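Work, Tools and People
Session 6: Automation in the cleaning trade
Tutor: Gudrun Eklund
Handout for the evening group, Brorkside

Please read this before we meet and bring a pen, as there are gaps to fill in on the last page. I have been looking forward to this session all term! So far we have talked about factories and warehouses, where the machines are big and the jobs were cut into small steps long before any robot turned up. Cleaning is different. It happens in rooms built for people, full of chairs and cables and things left on the floor, and every room is arranged a little differently by the next morning.

1. Where we left off

Last time we separated a job from a task. A job is what you are hired for. A task is one piece of it, with a start and an end. Machines take over tasks, sometimes whole bundles of them, and the job is then put back together from whatever is left plus whatever is new. Keep that in mind, because most arguments about automation go wrong when one person is talking about jobs and the other about tasks.

2. A task to take apart: the bin bag

Try writing down how you change a bin bag. I have done this with several groups now and it is wonderful how long the list gets. You gather the rim of the bag, let some air out (or don't, and regret it), twist, knot, hold the bin down while you pull, feel whether the bag is catching. Both hands are busy the whole time and they are doing different things. Thin plastic also never takes the same shape twice, which makes it a very hard material for a machine and a very ordinary one for us.

One way to teach a machine such a task is to record a person doing it many times over. The person wears equipment that logs where the hands and arms are, and cameras record what goes on in front of them. This is called learning from demonstration. 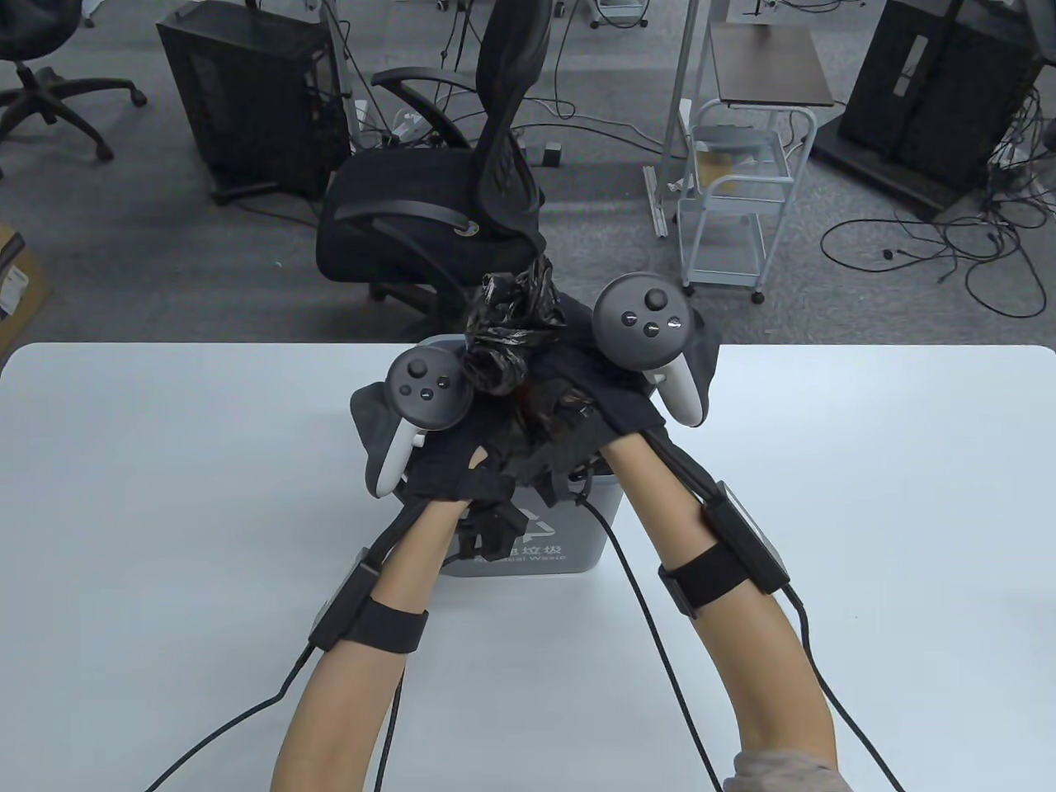

Handling a bin bag with controllers on the backs of the hands and trackers on the forearms.

Look at how much equipment the arms are carrying. A question I'd like you to think about: if you did this for a whole shift, would you say you were cleaning, teaching or performing? Jyoti Upadhyay, our guest in April, said "all three before lunch", and I have not heard a better answer.

3. The Ollix case

Ollix is a contract cleaning company with an office block and a training room at Pennington. It set up a project called Rurura to find out which evening tasks could be handed to machines. The first round covered emptying desk bins, wiping tables and putting chairs back. Six cleaners were asked whether they would like to move from the evening round to recording work on day shifts. Two of them said no, and kept their old hours.

The round produced 1,275 recordings, of which 1,209 were kept. The rest were thrown out, mostly for dull reasons: a strap slipped, a cable came loose, a camera lost sight of the hands. Sarla Saxena, who ran the sessions, told us that the cleaners themselves were the quickest at spotting a bad one. They knew before the screen did that a movement had been forced.

That is a lovely detail and it matters for our subject. Checking recordings was supposed to be an office task. Within a few weeks it had moved to the cleaners, and with it came a dispute over pay grade, which we will look at in section 5.

4. What changes in the hands

Skilled manual work is mostly quiet knowledge. You don't think about your thumb. Once you record the work you have to think about your thumb all day, and people react to this in very different ways. Harish Bhardwaj had cleaned offices for most of his working life and told our group that he enjoyed it enormously. He had never been asked before how he did anything! Catalina Bravo found it tiring. She was told to slow down, to keep her hands in view, to start each go from the same position, and by the end of the week she was tying bags that way at home as well. 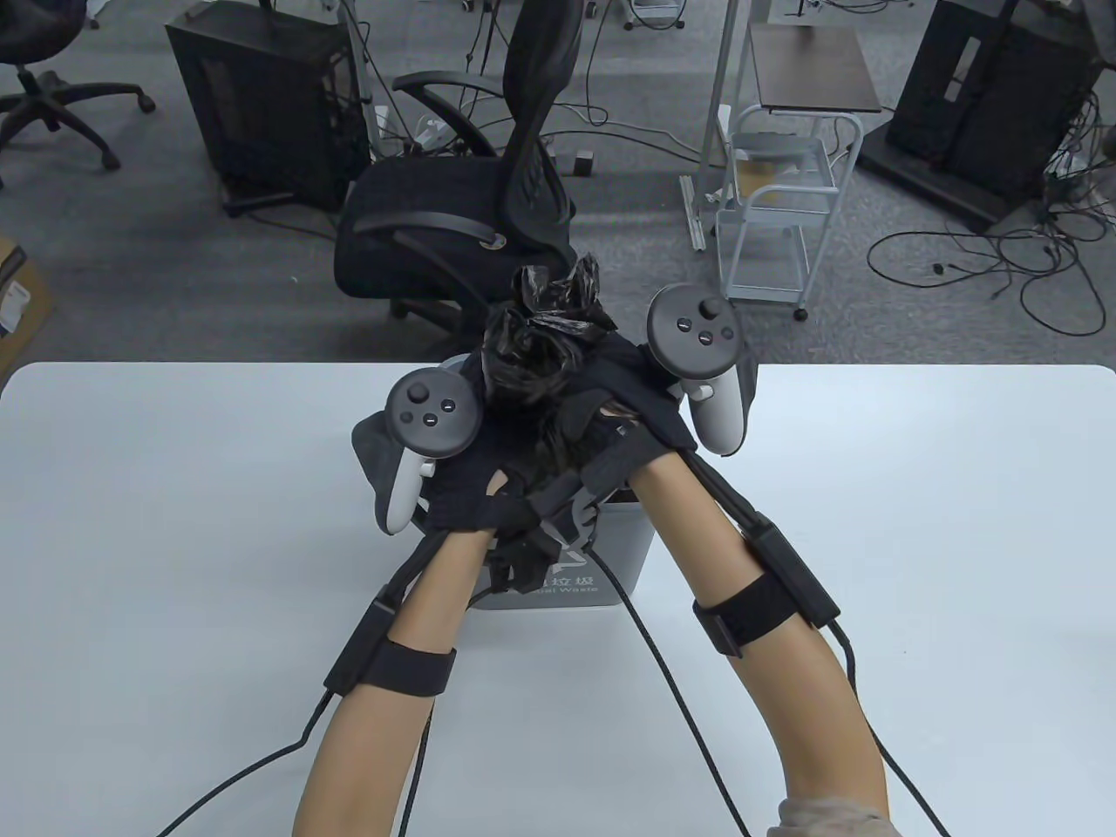
Both of them are describing the same thing from opposite sides. A way of working that used to belong to the person, picked up over years and adjusted to their own back and wrists, gets pulled out and made visible. It can then be compared, corrected, stored and used by others. Some of you will recognise this from our reading on time study in the second week. The old version had a man with a stopwatch. The new one has sensors, and the worker wears them.

There are bodily questions too. Add to your notes:

- weight carried on the wrist and forearm
- cables, and what they do to how freely you move
- gloves, and how well you can feel thin plastic through them
- length of a recording block, and who decides when it stops

5. What changes around the hands

Hours. The recording work was done by day. For Catalina this meant being home for dinner for the first time in years, and she puts that at the top of her list, well above anything to do with machines. For one of the others it meant losing the evening supplement.

Pay. Is a demonstrator a cleaner? Ollix first paid the cleaning rate. The cleaners argued that they were now training and checking, and the rate was raised for the checking hours only. We'll split into pairs and argue both sides of that.

Privacy. A camera aimed at a task will often catch a person as well, a colleague walking through or the side of someone's head as they lean in. Moving cameras are especially good at this. 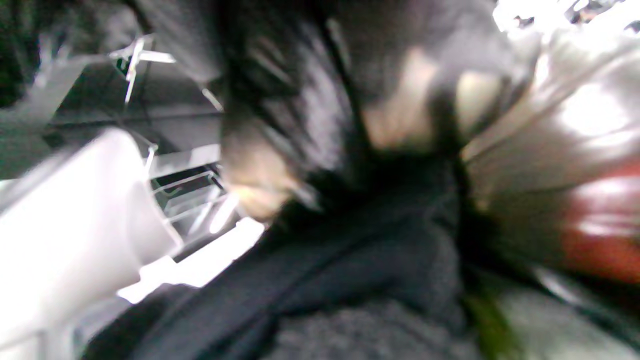
At Ollix the rule became that anyone could ask for a recording to be removed, with no reason given. It was used very little, according to Sarla, but people worked more easily once it was there. Ask yourself who else would need to be covered by such a rule. Office staff? Visitors? The night guard?

Ownership. The recordings stay with the company after the cleaner has left. Harish shrugged at this and Jyoti did not, and their exchange on it is the best ten minutes of the whole tape. We will play it in class.

6. For the session

Pick one task from your own work that takes less than five minutes. Write out every step, including the ones your hands do without asking you. Underline the steps you would happily give away. Put a circle round any step where you notice something useful about a person or a room while doing it (a cleaner who empties a desk bin knows quite a lot about that desk).

Then write a few lines on this: if the underlined steps went, what would be left, and would you still want to do it?

Gaps to fill in

A job is made up of ..........
Learning from demonstration means ..........
The checking of recordings moved from .......... to ..........
At Ollix a person could ask for ..........

Bring your task list on paper, please. The projector in the small room is still away for repair, so we'll be pinning them to the wall.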